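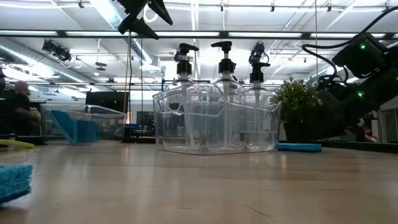 Why clear bottles, of all things? Sanna asked me that in the first week, and it's still the first thing people write in about, so I'll start there. Clear plastic is horrible for a camera. You get the room showing through the bottle, the bottle showing through the bin, and bright streaks over the lot. A policy that has only ever picked up nice solid blocks falls to bits on it, and I wanted a set that was properly awkward!

# Prornow Sink Set

Prornow is a tabletop set of washing-up things: pump bottles, sponges, brushes and see-through bins. There are 240 episodes in this release. I marked 79 of them as failures and left them in – please don't filter them out before you've had a look, as the near misses are some of the most useful bits.

## What's in an episode

- fixed camera video
- joint positions and gripper state
- one line of plain text saying what the task was
- a result flag (done, partly done, failed)

The tasks are small ones. Take a bottle out of the bin, put a sponge in, move a brush to the other side. We shuffled the clutter between episodes, so don't count on anything staying put from one to the next.
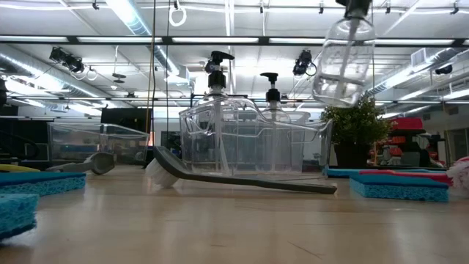

Jirska wanted to know if the depth readings could be trusted on the bottles, and the short answer is no. They come back full of holes, or you get the depth of whatever is behind. I've left depth out of the main download and put it in a separate folder (raw, no filling in), so have a play if you're curious.

## Splits

Training and test are split by session, never by episode. My first go mixed them up and the scores looked lovely – far too lovely. If you've still got the old split file, bin it.

## Known problems

- Episode 108 has the wrong task line. It says "sponge" and should say "brush".
- A few result flags are my own judgement call, mostly where a bottle ended up leaning.
- Ceiling lights only, so I wouldn't expect much from it in a dim kitchen.

If you find another wrong label, open an issue with the episode number and I'll fix it in the next release.

Related sets

Flesgate Drawer Set
Flesgate Cutlery Sorting, 230 episodes
Prornow Sink Set: loader notes
Labelling failed grasps: a short guide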